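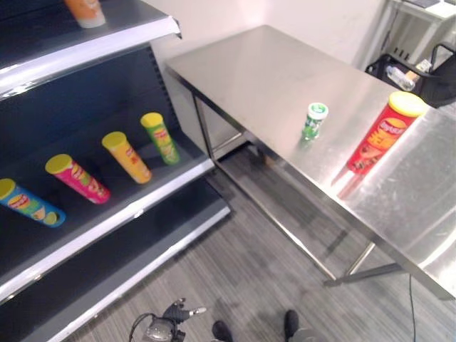

Haiyan Han
Transaction monitoring lead, Dernlow
December, 7:40 a.m.

Thread on money mule accounts, mostly for people who review alerts. We closed out 257 of them this year and the case notes are finally coded, so I can say something about what they looked like before the money moved.

Definition first. A mule account belongs to a real person who passed the identity check. Stolen-identity accounts and synthetic accounts are separate categories and need separate rules. Teams that pool them get a model that finds none of the three very well.

The most common pattern in our set is a dormant or low-use account with a small test credit, usually under $200, sent back out the same day. The larger credits come later. Most scoring tools ignore the test credit for being small. Score the pair, in and out, and leave the amount alone.

Second pattern is the contact change. New phone number, new email, new device, in that order, inside 60 minutes. Any one of these is normal. All three in that order and then a new payee is a handover of the account to somebody else.

Tùng Mạc on my team ran the timing on payee creation. Legitimate customers tend to add a payee and pay it in one sitting. The handed-over accounts add several payees, stop, and come back later to pay them. I'd like to see this repeated on another lender's data before anyone builds a hard block on it.
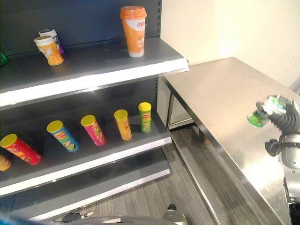

Upper shelf, milk tea cup with a domed orange lid.

Recruitment. The customers we interviewed mostly described a job: "payment processing," paid by commission, no interview, instructions by chat app. A few knew exactly what they were doing. Several did not, and were still sending us the fake contract as proof of employment after the account was frozen.

That matters for how the case gets written up. Our old form had one box, "customer complicit Y/N." Chenxi Yan replaced it with a short narrative field plus a copy of the recruitment messages. Investigators outside the bank use the messages. They never used the box.

Holding the funds: the window is short. If the outbound payment has already left on a fast rail, the receiving institution is the only one who can do anything, and your recall request needs the payment reference, the time and a plain statement of why. Half the requests we receive are missing the reference.

On thresholds — we run a 12-hour hold on first payments to a new payee after a contact change. It catches people who just bought a new phone. Complaints went up. We kept the hold and rewrote the message they get, which used to say "technical review" and told them nothing.

Open question for the other teams: does anyone keep closed mule accounts linked to later applications at the same address? We do it by hand and it is slow. Also unsure how long it is fair to keep doing it to a 19-year-old who answered a job ad.

Coding sheet is with Jianguo Xia if you want the field names. No customer data in it.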